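Perkano タータン小箱（細長タイプ）

商品番号：2000
販売単位：7個組
取扱い：Nundel 店頭および通信販売

赤と黒のタータン柄に、白いラベル欄をつけた縦長の紙箱です。中身は付きません。箱だけを売っています。箱だけを買う人がそんなにいるのかと毎年3月の棚卸しで首をかしげるのですが、いるのです。

用途は購入された方におまかせしています。鉛筆、線香、編み針、渡しそびれた手紙。店主の Mirta Navarrete は領収書を入れていますが、細長い箱に領収書は向きません。本人は4年続けています。

素材は普通の紙箱用の厚紙です。押せばへこみますし、鞄の底に入れれば鞄の底に入れたなりの形になります。頑丈な箱をお探しの方には、同じ棚の Seltex 缶をおすすめします。柄は地味ですが、踏んでも平気です。

ラベル欄は上半分にあります。油性ペンでどうぞ。水性ペンで書いて指でこすった方からのご相談は、すでに十分いただいております。 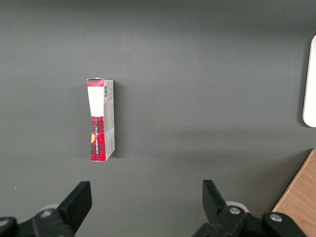

側面にはバーコードがあり、贈り物にするとき気になるという声もあります。気になる方は、その面を下にして渡してください。シールで隠す方法もありますが、隠すとかえって目立ちます。

角のつぶれ、折り目の白い擦れは返品の対象外です。紙ですので。まとめてご入用の場合は200個から承ります。旧柄の Rana は終了しました。再販の予定はありませんが、お問い合わせだけは今も届きます。

価格改定：2023年9月1日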